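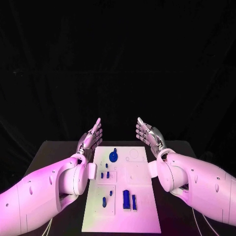

White board on the dark table, blue knob near the top, pegs and blocks lower down.

From: Olaia Llorente
To: petlow-boards list
Date: 2021-04-02
Subject: Re: peg board layout

Vlasta Vávra wrote:
> Has anyone settled where the loose pieces go between
> turns? Our group at Pranitz keeps losing the thin pegs.
> Also, do you leave the ring at top right free? I would
> like to copy your layout before I cut the second board.

Vlasta,

We keep everything on the board. Two pegs stand side by side in the tray on the left. The larger recess below it has a slim peg and a thicker one. The two rectangular blocks go to the right of that.

Yes, leave the ring free. It is engraved quite large and I would keep it that size. The two small holes can stay where they are too.

For the pegs, try sanding the ends before you paint. Ours tipped over until I did that with 100 grit. The paint is the blue from Totero. One small can did both sets, with two coats and a night between them.

I can mail you the paper template. It folds, so check the long edge with a ruler before you trace it.

Olaia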